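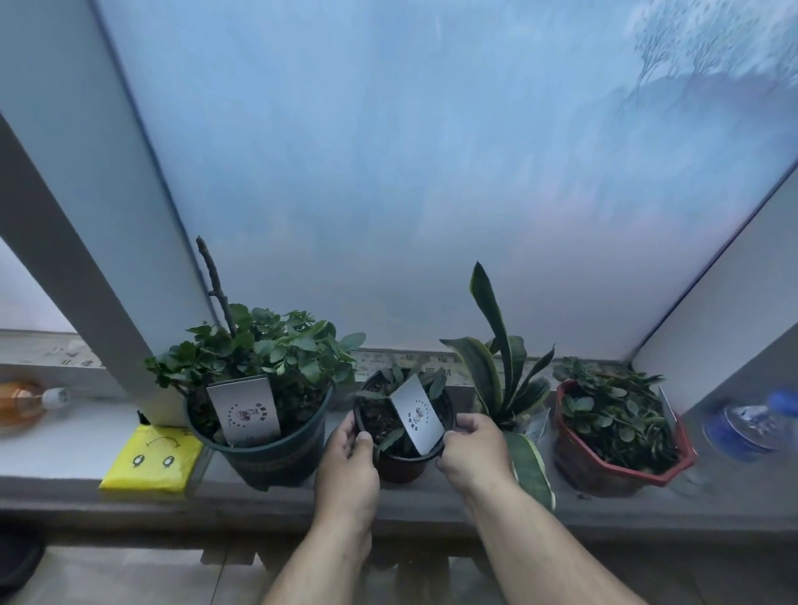

Both hands on the smallest of four pots. Photo: Ulbridge Shared Workshop

Ulbridge workshop members put plant-tending robot claims to a windowsill test

ULBRIDGE, May. Members of the Ulbridge Shared Workshop are building Skarnex, a low-cost robot meant to look after potted plants, and they would like everyone to lower their expectations.

"I've read plenty of promises about home robots that garden," said build lead Shiuli Weerakoon. "Most of them go quiet when you ask about a leaf in the way."

The group has spent $2,124 on parts so far. Before any more goes out, it is studying how people do the job by hand: gripping a small pot by the rim, or reaching for a card among the leaves. 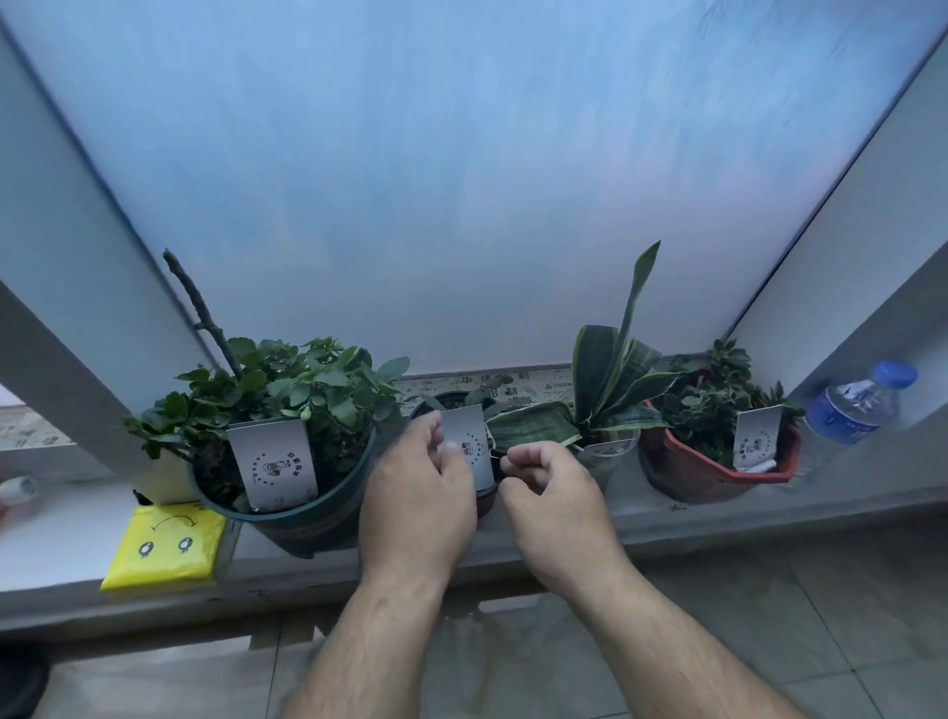 One hand on a label card, the other near a striped leaf. Photo: Ulbridge Shared Workshop

Farzana Matubbar, who writes the control software, doubts that Skarnex will manage cards this year. "Moving a pot, maybe. I'd want to see it done 30 times in a row before I believed it."

No launch date is planned, and no orders are being taken.

Recent items
Zerkden motor drivers: our bench notes
Why we stopped using the Sengar arm kit
Workshop hours for May

Press contact: Morfudd Kneath | © Ulbridge Shared Workshop | Back to top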